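Handout 8: Setting up and looking after the hand cell

Course: Maintenance of Robot Cells, second part
Notes prepared by Oksana Karpenko, with corrections from Snežana Stoyanova
Version of November 23, 2023

Please read these notes before you come to the lab. Sections 1 to 3 are for the simulated cell, which you will use first. Section 4 is for the real cell in Gilside. The numbers of the steps are the same in both, so you can keep one logbook.

1. What you find when the cell is loaded

The cell has one table, two arms and two cups. In this handout we work only with the arm that carries the hand on the right side, and the other arm must stay parked. The table is made from two panels, and the joint between them is our reference line for the long direction. When you write a position in the logbook, always say first if it is on the far panel or on the near panel.

Load the file from the Prolteck folder and wait until the status line becomes green. Do not move any joint before this. If you move too early, the controller keeps the old zero and all your later values will be wrong by the same amount. Students lose a lot of time with this mistake, and it is difficult to find afterwards.

2. Checking the zero of the hand

Open the joint page and write down the encoder value of the wrist. In a fresh cell it is 3,252. If you read a different value, run the homing program again and compare. A difference of up to 15 is accepted. With a bigger difference you must not continue to the stacking test; go back to step 1.

After the wrist, check the fingers one after another. Open and close each finger slowly, and look at the joint page at the same time. The value should change smoothly. A value which jumps means that the coupling table is not loaded, or that it was loaded for the left hand.

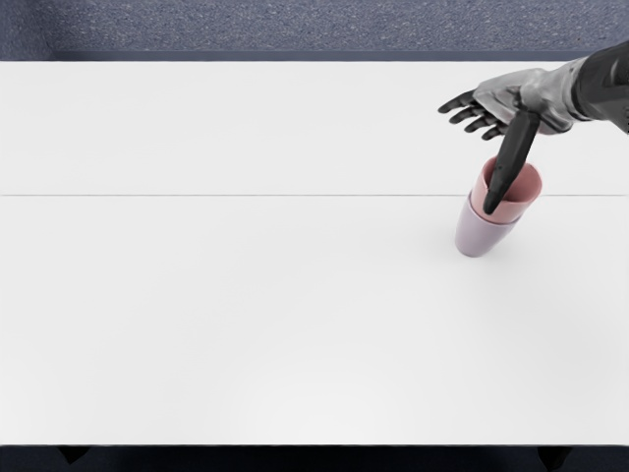

The stacking test is the last check of the setup, and it tells us more than the joint page. A hand can have correct values in every joint and still be in the wrong place above the table, for example when the base of the arm was entered with a small rotation. For this reason we look at the cups. The pink cup is inside the lavender one and leans a little to the right, so write "nested, tilted" in your logbook for a state like this one, and not only "nested". Look also at where the dark tip is. It reaches into the pink cup, and at this position you must not command any sideways motion of the wrist. Raise the hand straight up first, until the tip is clear of the rim, and only then move to the side.

Tilt by itself is not a fault. It becomes a fault when it is the same in every run and always goes in the same direction. Then we suspect the tool offset, and we do the procedure in section 3.

3. Correcting the tool offset

3.1 Reset the cups and bring the hand above the table in slow mode.

3.2 Lower the hand beside the pink cup. Stop when the tip is near the rim. You do not need contact for this step.

3.3 Turn the view and look from the front and from the side. From only one view a finger can seem to touch the cup when there is still space between them.

3.4 Read the distance on the offset page and enter the correction. Enter one axis, save, and then enter the other one. The Fakerell controller accepts both together but it does not always save the second.

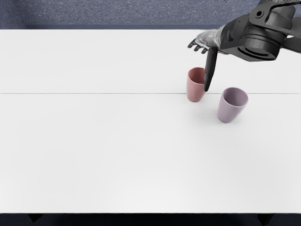 Figure 2. Hand lowered at the pink cup, with the lavender cup standing separately on the near panel.

3.5 Repeat the stacking test. If the result is still not good, write error code 767 in the logbook and call the instructor. Please do not try to correct the correction.

4. Differences in the real cell

In Gilside the arm has brakes, and you will hear them. Wait for the sound before you put your hands over the table. The cover of the wrist is opened with the Grgić key from the drawer, and the key must go back in the drawer before power is switched on. Clean the finger pads with a dry cloth, never with alcohol.

The cable at the wrist is inspected every month. The next inspection is in December, and two students from each group can take part. Write your name on the list at the lab door.

For the next meeting: bring your logbook with sections 1 to 3 completed, and read Handout 9 up to the part on brakes.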